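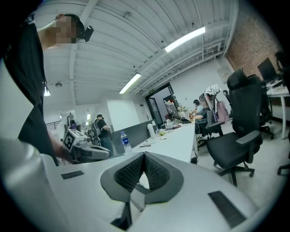
How high should a divider be in a big open room?
Low enough to see over when you're standing up. A panel at that height still marks out a corner or a walkway, and people can find each other across the room without having to walk round it.

Plisier Low Divider
by Narkine
£447 per panel, feet included
Colours: dark grey, chalk, moss
In stock

We've had the Plisier on the shop floor since November and we like it more every month. It's a low, freestanding panel for large shared rooms: studios, converted workshops, halls with the beams showing, the sort of place with a big ceiling and a lot of floor and no obvious spot to put your coat. You stand it where you want one area to end and another to begin, and you leave the rest of the room alone.

What we love about it is how little fuss there is. The panel comes in one piece, covered on both sides, so there's no ugly back to hide against a wall. The feet slide on from below and lock with a hand screw (no tools, and no rummaging for the right key). One person can fit them, though it's nicer with someone to hold the top steady. Once it's up you can shift it whenever the room needs to change, and the pads under the feet are soft enough for painted or varnished floors.

Deepika Sastry in our showroom moves ours most Friday afternoons to make space for the upholstery class, and she's become very quick at it! Her tip is to lift from the two ends, never from the top edge, as the fabric there will stretch if it's pulled often.

The colours
Dark grey is the one most people go for. It looks sharp against white walls and copes well with shoes, bags and trolleys bumping along the bottom. Chalk is lovely in a darker room but it does show marks, so think twice before putting it beside a busy door. Moss is a soft, slightly dusty green and looks wonderful near old red brick. Ask for swatches before you choose, please. Strip lights can make moss look greyer than it does by a window, and we'd much prefer you found that out with a small square of cloth.

Joining panels
Panels link side by side with the Vistus clip, sold separately. The clip lets you turn a corner at any angle you like, which is handy where a wall isn't straight or there's a post in the way. For a long straight run, add an extra foot at each join. We do suggest a bend somewhere if you have the space, as it makes the whole row much steadier.

Where to stand it
Keep doorways, exits, stairs and railings clear, and leave room to get at any electrical boxes or switches on the wall. Walk your usual routes through the room before you settle on a place, ideally carrying something bulky. The Plisier is a room divider and isn't made to be leaned on, sat on or used as a barrier at a drop.

Will it make the room quieter?
A little, close to the panel. It takes the edge off chatter between two desks, but a low divider can't do much about echo from a hard ceiling. If noise is your main worry, talk to us about the Kurup hanging panels, which go up where the sound is.

Details
Thickness: 40 mm
Cover: woven polyester, both sides, fixed
Core: recycled fibreboard
Feet: powder-coated steel, black
Guarantee: 3 years
Cleaning: brush or vacuum, then a damp cloth with mild soap; let it dry standing up

Delivery
Panels travel flat in a cardboard sleeve and arrive within 9 working days. The driver brings them to the first door on the ground floor. If you need them carried upstairs, tell us when you order and Fuad Alemayehu will ring you to talk through the stairs and any tight corners.

You may also like
Vistus clip
Extra foot for Plisier
Kurup hanging panel
Swatch card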